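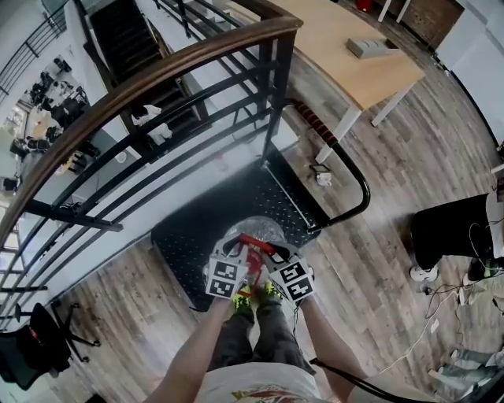 ## Kiltlow diamond-plate platform

I've had mine up on the landing since January, right by the stair railing, and I love it! The deck is black diamond plate, so my sneakers get a decent grip, and the curved black metal handrail comes up on one side with a red and black striped bit to hold near the top.

- **Handrail:** one side only (I'd pay extra for a second)
- **Delivery:** 5 days from the Wikemham warehouse
- **Price:** $587, plus $60 if you want it carried upstairs – I did

It sits fine on my wood-look planks, but I'd slide a mat under it if your floor marks easily. Mirnuto sells one that fits. Crumbs and dust do get into the raised pattern, so I go over it with an old toothbrush.

Page updated 14/05/2023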